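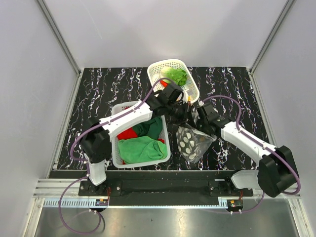 Visit report: Dutetti open day, Dallden
Posted 5/29/26

Dutetti opened its Dallden building to visitors this month and I went along for the morning session. The company tests and sells household storage, mostly baskets, bins and bags for kitchens and laundry rooms. Entry was free but you had to book, and they let in 135 people over the day. I took the bus from Feyisa and walked the last stretch.

The tour started in the stock room, which holds 3,000 pieces on steel shelving. It was hard to hear the guide in there. After that we moved on to the sorting tables, the part I had come for.

The table I spent the most time at had a black top with a marble-like pattern, white and faint purple veins running all over it. Two baskets were on it, both perforated plastic with rounded corners. The cream-white one at the back held a head of leafy lettuce and a few smaller items, one of them a bright red-orange. The larger one, light grey, was for fabric, and it held a loose pile of bright green, dark green and red cloths. There was also a clear plastic bag with a dark polka-dot panel next to the grey basket.

I asked about the holes, as I have a solid bin at home and lettuce goes slimy in it. The answer was that holes let air in and let water out after rinsing, and that the same goes for damp dishcloths. They suggested keeping food and cloths in different colored baskets so they don't get swapped by mistake. I already do this with cutting boards, so it made sense to me.

The last stop was a small display from Famgate, who supply the bags. They had 47 patterns pinned to a board. I prefer plain ones. The zippers on the larger sizes felt stiff, and I said so on the feedback card.

There is a shop by the exit. I bought one medium basket and looked at a lid, but the lids only fit the old range - worth checking before you pay. Coffee was included. The line for it was long by late morning and the room gets warm.

Parking is limited, so take the bus if you can. The next open day had no date yet when I asked. Booking goes through the front desk, and they send the entry slip by mail.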